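Boards > Kitchens > Worktops and Splashbacks > Marble: would you do it again?

Search this board... Go Advanced

oatcake_annie
We're finally doing the kitchen after putting it off for ages and I've fallen for a slab of marble at Skekosell, the yard on the Whitelaw road. My other half wants quartz and says I'll be in tears by March. I cook a lot, and I mean curries, lemons, red wine, the lot. It would only go on the long run by the hob. Talk me into it or out of it please!

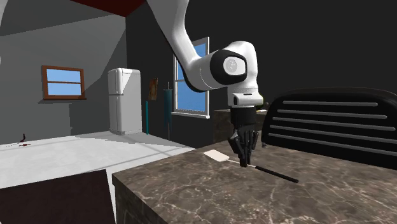 Does sealing stop lemon juice marking it? Sealing slows down stains like oil and wine, but acid eats the surface itself and leaves a dull patch whether it's sealed or not. That's what the man at the yard told me anyway, and he was trying to sell me the stuff.

pebbledash
He's right. We've had ours for two years and there's a ring by the kettle where I left half a lime overnight. Drove me mad for a week and now I don't see it. Go honed if you can, the marks are far less obvious than on polished.

GrumpyTiler
Sorry, I'm with your other half. I've fitted plenty of marble and the only customers who don't ring me back are the ones who never cook. Get a decent quartz and spend the difference on a good tap.

pebbledash
Bit harsh Grumpy. Most quartz doesn't like a hot pan either, my sister has a scorch mark on hers you can see from the hall.

GrumpyTiler
Then she should buy a trivet! You'd need one on marble as well.

marrowfat
Depends on the colour, surely? Everyone pictures the white stuff, but we went dark with lots of pale veining and it hides crumbs and splashes brilliantly — too well, my mum reckons, she thinks I never wipe it down. Etching does show as a dull spot when the light's low. I seal it with Kuston and leave it 24 hours before anything goes back on.

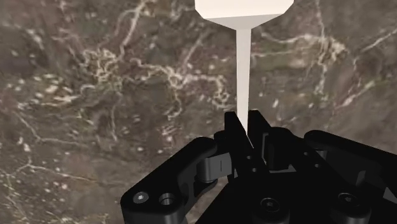
Dark ground, cream and white veins

oatcake_annie
Ooh, that's nearer to what I'm after than the white. How often do you reseal, marrowfat?

marrowfat
When a drop of water stops beading and starts to soak in. I don't keep a diary.

hobnob_hal
Has anyone used Burneven for the templating? They quoted me 33 quid extra for rounding off the corners, and I've got toddlers so I said yes. Pleased with the job, less pleased with the wait.

GrumpyTiler
Burneven are fine. Check where they're putting the join before they cut, they like to stick it right next to the sink.

oatcake_annie
Thanks all. I've asked the yard for an offcut and I'm going to leave lemon, wine and turmeric on it and see if I can live with the results. Will report back.

Related threads
Honed or polished by a gas hob?
Getting turmeric out of pale grout
Oak worktops round a Belfast sink
Upstands: worth having or not?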